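양팔 그리퍼 비교 메모, 식기 정리 작업

2018년 7월 18일

6월에 올린 글에서 그리퍼를 바꿔 볼 생각이라고 적었는데, 그 뒤로 조금 진행이 됐다. 결과라고 하기에는 아직 이르고, 써 보면서 느낀 점을 정리해 둔다. 작업은 계속 같은 것으로 했다. 나무 테이블 위에 접시와 컵, 트레이, 식기 건조대를 두고 팔 두 개로 옮기는 일이다. 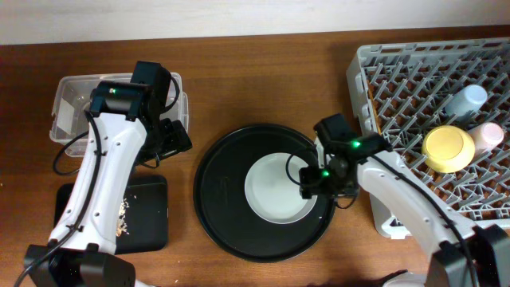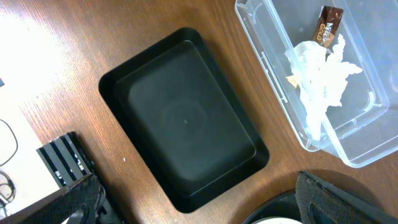
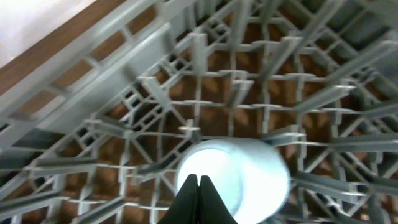
첫 번째는 위쪽 카메라, 나머지 둘은 손목 쪽 카메라 화면.

비교한 것은 두 종류의 손가락이다. 하나는 Skadness에서 나온 기본 손가락이고, 다른 하나는 Drillero의 교체용 손가락이다. 모터와 링크는 그대로 두고 손가락만 갈아 끼웠다. 제어기는 Brekham 보드를 썼고 설정값도 두 경우에 똑같이 맞췄다. 처음에는 제어기까지 같이 바꿔 볼까 했는데, 그러면 무엇 때문에 차이가 나는지 알 수가 없어서 그만뒀다.

손가락마다 컵 옮기기를 서른 번씩 했다. 기본 손가락은 그중 스무 번을 성공했고, 교체용 손가락은 그보다 여덟 번 더 성공했다. 성공의 기준은 컵을 건조대에서 집어 테이블에 내려놓을 때까지 놓치지 않는 것으로 잡았다. 내려놓은 뒤에 컵이 넘어진 것은 실패로 치지 않았다. 기준을 더 엄하게 잡으면 숫자는 둘 다 내려갈 것이다.

기본 손가락의 문제는 주로 미끄러짐이었다. 컵의 옆면을 잡으면 괜찮은데 둥근 바닥 근처를 잡으면 들어 올리는 도중에 돌아간다. 힘을 올리면 덜 돌아가지만 모터가 금방 뜨거워진다. 오래 돌릴 생각이면 힘으로 해결할 일은 아닌 것 같다. 교체용은 표면이 거칠어서 같은 힘으로도 덜 돌아갔다. 대신 손가락이 조금 두꺼워서 건조대의 살 사이로 들어갈 때 걸리는 일이 있었다. 컵이 살에 바짝 기대어 누워 있으면 접근 각도를 다시 잡아야 했다.

접시는 손가락보다 접근 방향의 영향이 컸다. 테두리가 넓고 평평한 접시를 트레이 안에 두면 손가락 한쪽이 접시 밑으로 들어갈 틈이 거의 없다. 위에서 똑바로 내려가면 어느 손가락이든 잘 안 된다. 한쪽 팔로 가장자리를 살짝 눌러 반대쪽을 들리게 하고 다른 팔로 잡는 방법을 써 봤는데 이게 제일 나았다. 다만 두 팔의 타이밍이 어긋나면 접시가 트레이 벽에 부딪힌다. 이 부분은 동작을 더 다듬어야 한다.

손목 카메라 이야기도 적어 둔다. 트레이처럼 넓고 어두운 물건은 손목 카메라로 보는 쪽이 편했다. 모서리가 잘 보이고 두 손가락이 화면 아래쪽에 들어오니까 정렬하기도 쉽다. 그런데 창 쪽에서 빛이 세게 들어오면 하얀 면이 그대로 날아간다. 위의 두 번째 사진도 왼쪽이 그렇다. 노출을 고정해 봤더니 이번에는 그늘진 쪽이 너무 어두워졌다. 자동으로 두고 조명을 바꾸는 편이 나을지 아직 모르겠다.

건조대 위에서는 다른 문제가 있다. 세 번째 사진처럼 가까이 가면 화면 대부분이 회색 격자로 차고, 움직이는 중에는 흐려진다. 컵 안쪽이 밝게 반사되면 테두리를 잡기도 어렵다. 그래서 컵의 대략적인 위치는 위쪽 카메라로 먼저 정하고 손목 카메라는 마지막에 맞출 때만 쓰도록 순서를 바꿨다. 느려지기는 했는데 엉뚱한 곳으로 내려가는 일은 줄었다. 셔터를 짧게 하는 것도 해 봤지만 우리 쪽 조명으로는 화면이 너무 어두웠다.

케이블은 여전히 신경이 쓰인다. 팔을 안쪽으로 많이 접으면 그리퍼 근처에서 고리 모양으로 튀어나온다. 컵을 건드린 적도 있다. 묶는 위치를 한 칸 뒤로 옮겼더니 이번에는 손목을 돌릴 때 당겨져서 다시 원래대로 돌려놓았다. 더 짧은 케이블을 구해야 할 것 같다.

Sihan Cui에게 로그를 보여 줬더니 손가락보다 닫는 속도를 먼저 보라고 했다. 닫는 속도가 빠르면 컵을 밀고 나서 잡게 된다는 것이다. 로그를 다시 보니 실패한 경우 중에 그런 것이 꽤 있었다. 속도를 낮춘 설정으로 기본 손가락부터 다시 해 볼 생각이다. 그렇게 해서 차이가 없어지면 굳이 교체용을 쓸 이유가 줄어든다. 교체용은 표면이 닳는 것도 봐야 하는데, 이번 횟수로는 닳았다고 할 만한 변화가 없었다.

가격 이야기는 뺀다. 둘 다 아는 사람을 통해 받은 것이라 정가를 잘 모른다. 장착은 기본 손가락이 훨씬 쉽고, 교체용은 나사 구멍이 조금 안 맞아서 와셔를 하나씩 끼웠다. 와셔 없이 조이면 손가락 끝이 벌어진다. 같은 조합으로 쓰는 사람은 참고하면 된다.

Guo 손가락도 주문해 뒀는데 아직 안 왔다. 도착하면 같은 컵, 같은 건조대로 해 보고 따로 올리겠다. 그때는 투명한 용기를 집는 것도 넣을 생각이다. 투명한 벽은 카메라로 위치를 잡는 것부터가 일이어서 이번에는 뒤로 미뤘다.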